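Home | Listings | Open Houses | Rentals | Contact
Search by town or zip Go

Open house, Briklow Road – quick notes

2018-06-22. Got there late, street already parked up both sides. Three-bed on the Fudum side of Zastirness, 948 sq ft main level, basement extra. Listed with Martinelli since January, two price cuts so far.

Outside first. Lot is 54 ft wide, deeper than it looks from the road. Back fence leans. Gutters new, downspouts not. Roof – agent said 2009, no paperwork on hand, asked her to email it.

Kitchen is the best room. Gas range, decent counter space, window over the sink. Drawers stick. You could eat in there with four people, maybe five if they like eachother.
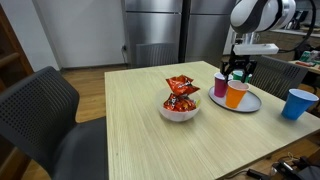 Snacks and cups on the table.

Bedrooms small. The back one barely takes a queen. Closets ok. One full bath, one half, fan in the full bath very loud.

Basement dry the day I went, some white powder on the north wall so get an inspector to look at that. Furnace serviced every year acording to the tag. Panel has room for more breakers.

Taxes $3,560 last year. Road association is another $300 and covers plowing only. Bus stop at the corner, train is a drive.

Would go back for a second look with a tape measure. Next one on my list is the duplex by the Zastirness ball field, Sunday at one.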